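Clunwood Cooks list
Posted 29 Oct 2023 by the list member at Kaijage

Re: Steaming buns in an electric pot

> I have been given a small electric pot with a steamer basket and would
> like to do buns in it for the March lunch. How many go in at once, and
> do you line the basket? Mine has holes all over the bottom and I am
> worried about sticking.

I use a cream pot with a steel basket and have stopped lining it. Mine are plain buns, made with 48 g of dough each, and they lift off if you leave them alone for a minute with the heat off.

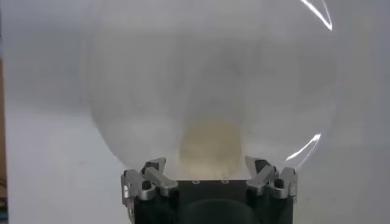
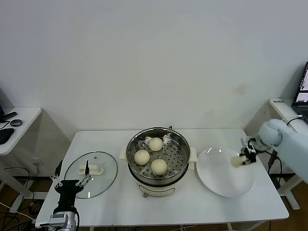 On numbers, I would go by the width of the basket and forget what the booklet says. Buns swell, and if they touch they tear when you part them. Three buns spaced out on the perforated bottom, as in the one with the pot, is a comfortable load. Have a wide plate ready beside the pot before you start moving them, and put the lid down flat somewhere you won't knock it.

For 40 buns you will want a second pot. I can lend you mine if you collect it.

Recent messages on this list
Pluvo kettle, spare lid wanted
Skasen flour, 70p off
Re: Freezing dough
Lunch rota for March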